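4. What went wrong (Zlata's bit)

So, the door task! Our simulated arm was meant to find the edge of a cupboard door, close its fingers on it and pull. For the whole of September it was lovely. Then Petro swapped in the new panel model and everything went daft – in run 572 the arm just kept pushing, and our force limit never kicked in. I'd typed the limit in the wrong units (sorry, Marta). On a real arm that could have hurt someone, so we've now added a separate stop that doesn't read my settings file at all.

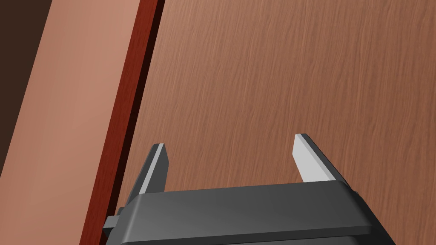
Figure 2. Gripper at the wooden panel in the simulator, fingers apart.

We still don't know why the new panel upset the edge finder. Petro thinks it's the seam, I blame the grain, and we'll be rerunning both versions next week.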